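Old green server board, worth keeping?
Forum: Home Servers and Old Iron
Page 1 of 1

murraybright
Posts: 740
Hi all! I finally got the lid off the tower I picked up in September and I am way too happy about it. It's going to be my backup box and maybe a little media server too, if the thing isn't a space heater. The plan is fresh thermal paste, a new coin cell, all the memory out and back in, then first power-up. I've pulled the cooler and cleaned the top of the processor, and wow, it came up nice! I had to stop and admire it for a minute.
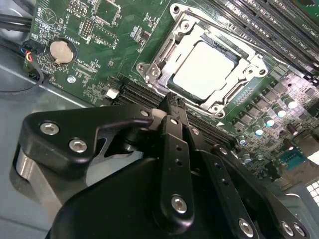
Cooler off, lever still down. Coin cell is on the left by the BATTERY1 label.

I love these big green boards. Memory slots on both sides of the socket, everything labeled, room to get your fingers in. Two questions. Do I lift the processor out and check the socket while I'm in there? And does anyone have a favorite way of doing the paste?

coralie_f
Posts: 2,693
Oh that's a beauty! Leave the processor where it is. If it was running before, the socket is fine, and every time you open that lever you get another chance to bend something. Pea-sized blob in the middle, cooler straight down, tighten the screws a little at a time going corner to corner.

Do the battery first, though. I always forget and then I'm reaching past a cooler with a plastic spoon handle.

TaneT
Posts: 6
Going to disagree with Coralie on the socket. Murray bought it used, so he doesn't know it was running. I'd open it and look with a flashlight. Takes two minutes. I once spent a whole weekend swapping memory around on a board that kept losing half its slots and it was a bent pin the entire time.

coralie_f
Fair point about buying used. I'd still power it on first and only go digging if some of the memory doesn't show up. We can both be right!

Ewan Goodwin
Posts: 3,000
Spread the paste thin with an old card, don't blob it. I know, I know, we have this argument every month.

Murray, what's the fan plugged into the edge of the board, the one with the red, yellow and blue wires? Make a note of which header it's on before you unplug anything. I had an Ornar case where I put the fans back in the wrong order and it howled at full speed until I sorted it out.

murraybright
Good call Ewan, masking tape and a marker are already on the bench. I haven't traced that one back to its fan yet, the cable loops off across the floor of the case and I got distracted by the shiny part.

I'm with Tane on the socket, sorry Coralie! It'll bug me if I don't look. Blob for the paste, though, so you win one.

stella.obura
Posts: 412
Jumping in to say check those thick black cables before you close up. Mine were resting on a fan blade and it sounded like a playing card in bike spokes. A couple of Velcro straps fixed it. Also, what drives are going in? I'm putting together something similar and can't decide between two big ones or four small ones.

murraybright
Two big ones, mirrored. Fewer things to buzz! New battery goes in tonight and I'll post again once it's been on for a while.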